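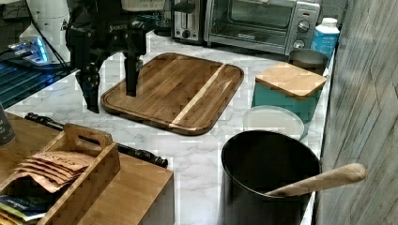 Kitchen diary, Jaber House
January, 7.40 a.m.

Worktop session resumed in the ground-floor kitchen. The toaster and the toaster oven remain side by side at the back of the counter, as agreed at the last review. The wooden cutting board keeps its place in front of them. Residents have asked for it to stay there, and the house has no objection provided that it is wiped after use and oiled monthly.

The teal box with the bamboo lid is to stay in the right-hand corner, by the metal canister. The white bottle with the light-blue label is also kept in that corner for the present. Its proper shelf is to be settled once the Closumis cupboard has been fitted. The supplier now gives the delivery width as 530 mm, against the 394 mm first quoted, and the space beside the window must be measured again before the order is confirmed.

9.15 a.m. Crumb tray of the toaster emptied. Oven door cleaned inside and out, which took almost 40 minutes – longer than the rota allows. The rota will be amended.

11.00 a.m. Marble-patterned worktop wiped down with warm water and mild soap. Abrasive powders are not to be used on it. A note to this effect has been placed in the Gineo folder.

Outstanding: board oil, two dishcloths, and a reply from Closumis about the hinges.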